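What We Learned Renting Out Tablecloths
Speaker notes, full version

14 shares | 3 comments

OPEN

Wait for people to sit. Water on the left side of the stand, don't knock it over like at the run-through.

Say the name slowly. Zilisura. People hear "Zelura" and then they can't find us. Spell it once and move on.

What we do: rent table linen for weddings, church suppers, retirement parties, the odd film shoot. Cloths, napkins, runners. No chairs, no tents, no plates. People always ask about chairs. Still no chairs.

What the talk is: the boring middle part of the business. Between the cloth coming back in a bag and the cloth going out on a hanger. That's where we lost our money for the first 3 years and where we make it now.

Quick show of hands, who here rents anything out at all. (Tool people, costume people, there was a canoe guy at lunch.) Most of this carries over.

THE FIRST SUMMER

Start with the August story.

Two weddings and a family reunion, same weekend. We owned 81 cloths. On paper, plenty. In the van, not plenty, half of them were in bags in the garage waiting for somebody to look at them. Nobody had. Wine had been sitting in there since the weekend before.

Bought replacements retail, at the Zellard store out by the highway, paid full price, ironed them in the parking lot off an inverter. $400 gone before lunch. Pause here, people usually laugh at the parking lot.

The bride never knew. Her mother knew. Her mother has booked with us twice since then, so.

Point of the story: we didn't have too few cloths. We had no idea which ones were ready. "Owned" and "ready" are two numbers and we were only writing down one of them.
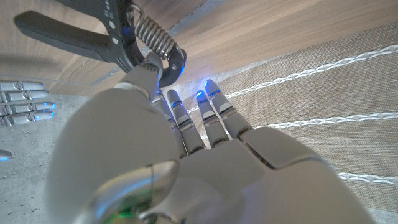 So the fix was a second column. That's the whole fix, I'm a little embarrassed how long it took. Left column what we own, right column what could go out the door this minute. Written by hand, on a clipboard, by the door. Looked at the app thing from Ezeani, nice people, good demo. Couldn't use it with wet hands. Clipboard stayed.

Bookings get checked against the right column. Never the left. If someone on the phone says "but you have forty rounds on the website", the answer is the right column.

INTAKE

This is the part people take notes on, slow down.

Every bag gets opened the day it comes back. Not sorted, not washed, just opened. Damp cloth in a tied bag gets mildew spots and mildew on white cotton is basically the end of it.

Order we go in:

Shake outside. Confetti, toothpicks, rice, forks. So many forks. We keep a fork bucket and call people.

Feel for wax before anything gets hot. Wax that goes through the dryer goes on everything else in the dryer. Learned on ivory napkins.

Spread it flat under good light. Daylight if you've got it. The yellow bulb we used to have hid every tea stain there was.

Mark the stain with a safety pin. NOT tape. Tape glue plus heat, don't ask.

Then it goes in one of three bins, wash, soak, mend. No fourth bin. We had a "decide later" bin and it turned into the garage again.

(If there's a question on gloves: yes, for the soak bin. Plain rubber ones.)

STAINS, FAST

Don't read this whole list out. Pick two depending on the room.

Red wine. Cold water, then oxygen bleach soak overnight. Skip the white wine trick and the salt trick. Salt did nothing for us but scratch up the sink.

Candle wax. Freezer, crack it off, then brown paper and a warm iron. Keep moving the paper. The dye from a colored candle is a second stain, treat it on its own.

Lipstick on napkins. Dish soap, worked in dry, before any water. This one surprised me. Wet first and it spreads.

Gravy, butter, salad dressing. Same dish soap. Hot wash after.

Turmeric. Sun. Put it out on the line and leave it a couple days. It fades on its own and nothing in a bottle works half as good.

Rust from chair legs. Lemon juice if it's small. If its big, cut the cloth down into napkins.

Ballpoint pen. Somebody always signs the tablecloth at a retirement party. We just charge for that one, it says so in the contract now.

STRIPES AND PATTERNS

People come up afterward asking should they buy patterned. Put it here so it doesn't eat the Q&A.

Stripes hide a lot. A small faded spot in a plain white cloth is all you see from across a room. In a stripe the eye slides past. We get maybe double the life out of a striped one, haven't done real math on it.

But: stripes show a crooked table. And they show a crooked hem much worse. If your mending is so-so, buy plain. And the stripe has to match cloth to cloth, so buy spares from the same roll on day one. We went back for more of the Vorketti ticking a year later and the new blue was a different blue. Side by side on a head table, awful.

Checks, same deal but worse. Florals forgive everything but go out of fashion. We've got a whole shelf of peach roses if anyone wants them, serious offer.

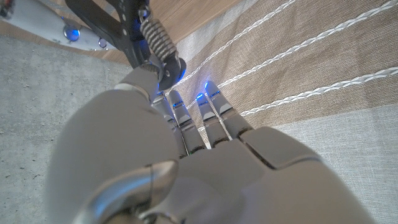
Fingertips just short of the striped fabric.

Back to hems. Double fold, mitered corners, polyester thread even on cotton cloth. Cotton thread gives out before the fabric does and then you're re-hemming a perfectly good cloth. We do ours with a long stitch. Short stitch perforates it like a stamp.

PRESSING

Short section. Maybe skip if we started late.

Press damp. If it dried all the way, wet it again, a spray bottle won't get it even, put it back in the machine for a rinse.

Big rounds, two people. One feeds and one catches. I did them alone for a year and my shoulder still clicks.

Hang, don't fold, if the job is within the week. Fat cardboard tube over the hanger bar so you don't get a crease. Folded stock goes in the cupboard and gets refolded on different lines every so often, otherwise the fold yellows.

No starch in storage. Starch is for the day before. Silverfish love it.

MONEY

They will want numbers, keep it simple.

We charge $9 a cloth for standard rounds, pressed and delivered in town. That was a guess at first. Then sat down and worked out what one cloth costs us per trip, soap, water, power, thread, gas, and the time, and the guess was low for everything with gravy involved. Kept the price, dropped the free pickup. Nobody complained much. A few folks bring them back themselves and they tend to come back cleaner, which I can't explain.

Deposit: small one. Big deposits scared off the church suppers and they're our best customers. They book the same date every year and they fold things.

Damage fee: burns, pen, and lost. That's it. Wine isn't damage, wine is Saturday night. Gets a nod usually.

When to retire a cloth. Hold it up to a window. If you can see the window frame clearly it's done, it'll rip on the next pull. Cut it down to napkins, then the napkins to rags, then the rags go under the van.
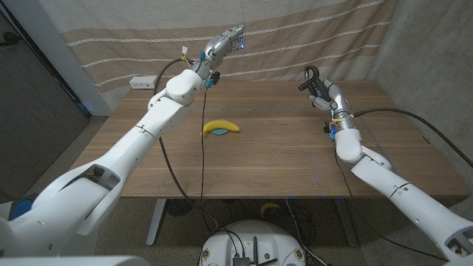
IF I STARTED OVER

Second column on day one. Already said it, say it again.

One size of round. We bought four sizes to be helpful and spent every setup swearing at the wrong one. If you need more sizes, sew a colored thread in the corner of each so you can tell without unfolding. Ours are red for small, green for large, nothing for the regular.

Better light before better washer. The washer was a big purchase and it was fine. The light was cheap and we started catching things the same afternoon.

Don't store under a sink. Don't store against an outside wall. Cedar blocks leave oil marks if they touch the cloth, put them in a sock.

Write down where each set went. Not for the money side, for the repeat booking. "Same as last year please" is a lovely phone call if you know what last year was.

Q&A, LIKELY ONES

Do you send out to a laundry? Tried it twice. Came back flat as paper and missing a few. In-house since.

Polyester? Yes for outdoor. It blows around so use clips or weights. Feels cheap on the wrist, guests notice more than you'd think. Melts if a sparkler lands on it.

Can I see the contract? One page, copies on the back table by the coffee. Take one, change the name, have somebody who knows your state's rules read it.

Black cloths? Lint. Every crumb. Wash them inside out with nothing else, and bring a lint roller to setup, then bring another one.

Chairs? No.

Stop by 4:30, they need the room. Pick up the sample hems off the front row before leaving, we lost one last time.

3 comments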